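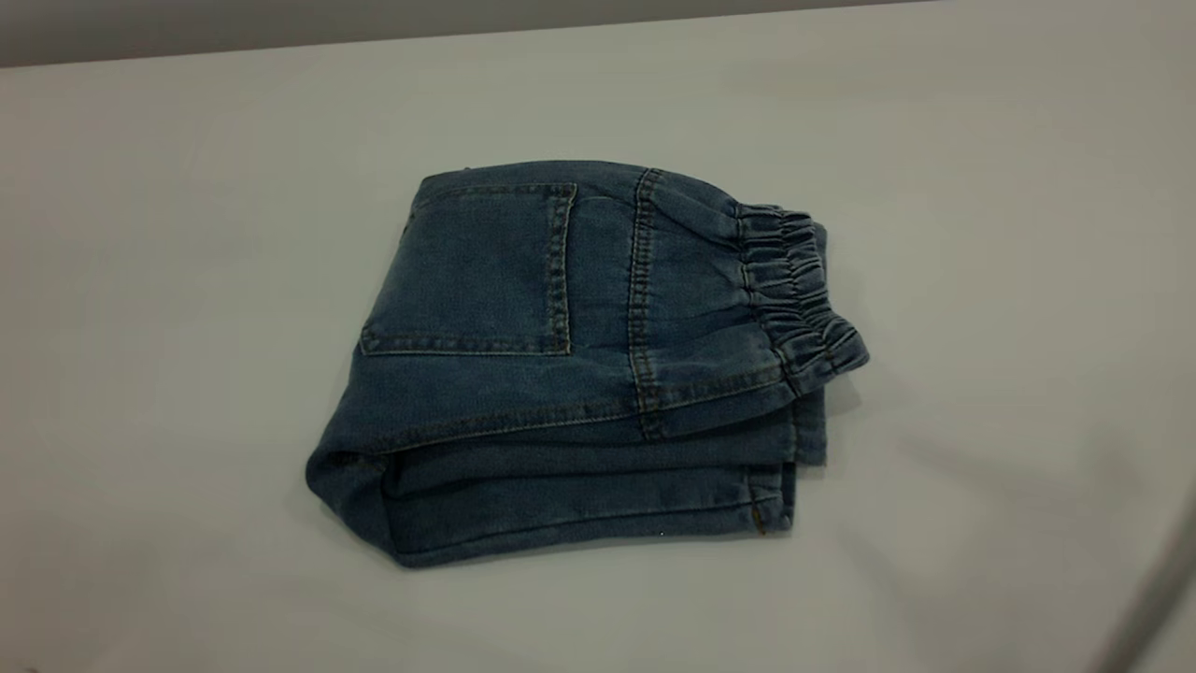
Unit 6: Finishing and shrinkage in indigo denim

Reading before Wednesday: lab sheet on the Plero and Petari cloths. Questions to Áine Ní Bhriain.

6.1 Why the colour is uneven
Indigo is not soluble in water. It is reduced in an alkaline bath, taken up by the warp yarn and oxidised in air. Repeated short dips build up a ring of dye round a pale core. Abrasion removes the outer ring first, so raised areas lighten and recessed areas stay dark. The weft is normally left undyed.

6.2 Residual shrinkage
Cotton yarn is held under tension during weaving. When the cloth is wetted without tension the yarns swell and the crimp increases, mainly in the warp direction. Shrinkage is given as a percentage:

S = 100 x (L0 - L1) / L0

L0 is the distance between marks before washing, L1 the distance after washing, drying and conditioning. For a 200 mm gauge length, a loss of 10 mm gives S = 5%.

6.3 Seams and edges

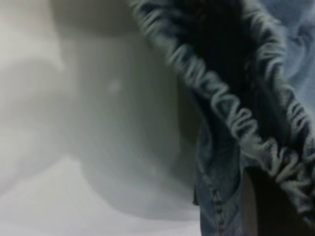

A hem has more layers than the panel it finishes, and its sewing thread may shrink by a different amount. Where the thread shortens more than the cloth, the seam puckers. Feed differences at the machine give a similar result before any washing. Record the two separately. Wear then takes dye from the crests of the puckers, as in 6.1.

6.4 Lab task
Mark three gauge lengths in the warp and three in the weft on each cloth. Wash, line dry, condition overnight, measure. Enter S for each direction in the Flultach table, with the mean to one decimal place.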